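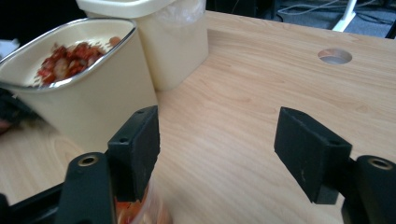 작업실 노트 > 책상·가구

1월, 오후 4시 좀 넘어서

드디어 밝은 나무색 상판 얘기를 쓴다. 미루고 미뤘는데 오늘은 꼭 적어 두려고 커피까지 타 왔다. 나는 이 상판 무늬가 꽤 마음에 든다. 결이 길게 살짝 휘면서 흘러가고, 가운데랑 오른쪽에 조금 진한 소용돌이 무늬가 있다. 구멍도 깔끔하게 뚫려 있어서 가장자리가 뜯긴 데 없이 동그랗다. 바닥이 그대로 내려다보이는 건 좀 아쉽지만!

문제는 그 구멍이다. 우리가 지금까지 쓰던 Ehlers 책상은 구멍이 60인데 이건 70이다. 창고에 쌓아 둔 마개가 하나도 안 맞는다는 소리다. 하나 얹어 봤더니 쑥 빠져서 바닥으로 굴러갔고, 책상 밑을 기어다니며 찾았다. Brorkau 카탈로그를 뒤져 보니 지름 70짜리가 있긴 있는데 색이 회색이랑 검정뿐이다. 나는 회색에 한 표. 바닥이 회색 계열이라 덜 튈 것 같다. Kwok-wai Kong은 검정이 낫다고 우기는 중이고, 먼지가 더 잘 보인다는 내 말은 들은 척도 안 한다. 주문은 5개 묶음이라 일단 한 묶음만 넣기로 했다.

표면 닦는 법도 적어 둔다. Pirstead 세정제는 쓰지 말 것. 지난번에 다른 상판에 썼다가 얼룩이 허옇게 남아서 한참 고생했다. 미지근한 물에 중성세제 조금, 극세사 천 꼭 짜서 결 방향으로. 그다음 마른 천으로 한 번 더. 구멍 안쪽은 잘린 면이라 물이 스며들면 부풀 수 있으니까 면봉에 마른 천 감아서 살살 돌려 닦기. 귀찮아도 여기는 젖은 걸레 금지!

배선은 이렇게 가려고 한다. 멀티탭은 상판 밑에 브래킷으로 달고, 전원선이랑 랜선만 구멍으로 올린다. 전에 쓰던 책상은 선을 죄다 뒤로 넘겨서 벽이랑 사이가 떴는데, 이번에는 벽에 바짝 붙여 볼 생각이다. 밑에서 선 끌어올릴 때 여유는 15센티 정도면 되려나... 모니터 암을 쓸지 말지에 따라 달라져서 이건 보류. Prestov에서 나온 케이블 슬리브가 서랍에 남아 있는데 굵기가 맞는지 대 봐야 한다. 벨크로 타이는 서랍 맨 아래 칸에 있으니 새로 사지 맙시다, 제발.

그리고 상판에 테이프 바로 붙이지 말아 주세요. 위치 표시가 필요하면 종이테이프로, 퇴근 전에 떼기. 끈끈이 남으면 먼지가 다 들러붙고 그거 문지르다 무늬까지 상한다.

남은 일: 마개 주문(색은 Kwok-wai랑 다시 얘기), 브래킷 나사 길이 확인. 나사가 너무 길면 상판을 뚫고 올라올 수 있으니 두께부터 재고 시작할 것.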